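How to clean a utensil holder and put it back in order

The plastic holder for chopsticks and spoons is easy to forget. We wash what is inside every day, but the holder itself collects crumbs and old water at the bottom. I clean mine every 11 days, and it takes me 7 minutes without the drying.

What you need: dish soap, a small bottle brush, a bowl of warm water, one dry towel.

1. Take everything out and lay it on the towel. Keep chopsticks and metal pieces apart already now, it saves work later.

2. Turn the holder upside down over the sink and knock on the bottom two or three times.

3. Put it in the warm water with a little soap for a few minutes. Do not use boiling water, some plastics change their shape.

4. Brush every compartment down to the corners. If your holder has slots or a raised pattern on the front, go over this part with an old toothbrush.

5. Rinse well and let it stand upside down until no water comes out. In January, when my kitchen in Tultov is cold, I leave it overnight.

6. Look at the chopsticks before they go back. Wooden ones with dark tips or cracks should be thrown away.

7. Chopsticks go in one side, spoons and other metal things in the other side. Handles down for spoons, so that the air reaches the wet part.

Do not fill it too tightly. When you must pull hard to get one spoon, there are too many, and the rest can live in a drawer.
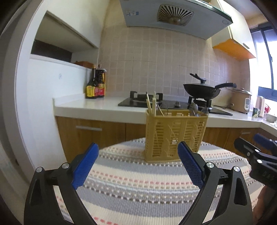 If a smell stays after washing, repeat step 3 with one spoon of baking soda in the water and rinse two times.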